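Teaching Bench > How-tos > Small liquids

Setting up a pipetting bench for beginners

10/29/21 | 13 shares | 5 comments

When I first began looking after the practical bench at Drinby, I spent far too long hunting for things that ought to have been within reach, so I do hope this saves you a little of that bother.

Start with a dark cloth. Clear glass and plastic show up far better against it than on a pale worktop, and you'll be glad of that by the end of a long afternoon. Smooth it right to the corners – a ruck under a beaker is a spill waiting to happen.

Next comes the stand. Put it over to one side, well back, and hang the pipette from the bar so that it points straight down. Please don't lay it flat between jobs, however tempting it may be, particularly if there is still liquid in the tip.

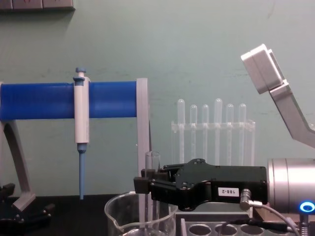 Test tubes want a rack of their own. I rinse mine, turn them upside down to drain and leave them be until they're needed, which is usually longer than I planned. Our old Mertens rack did this beautifully until somebody sat on it last December.

For the practice itself, half fill a beaker with water and keep it at the front, where you can reach it without leaning over anything. Set the volume to 900 microlitres, press the plunger to the first stop, dip the tip just under the surface and let the plunger up slowly. Slowly, I do mean it! Then touch the tip to the wall of the tube and press all the way down.

Bigger glassware can live at the back, along with the tip box, and do keep that lid shut until you want a tip.
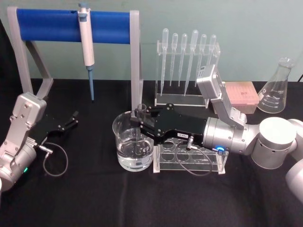
Pilley wrote in to say that beginners do better with plastic transfer pipettes for the first session, and only then move to the proper one. I've tried it since, and the hands do seem steadier for it.

2,057 views | Contact | Back to top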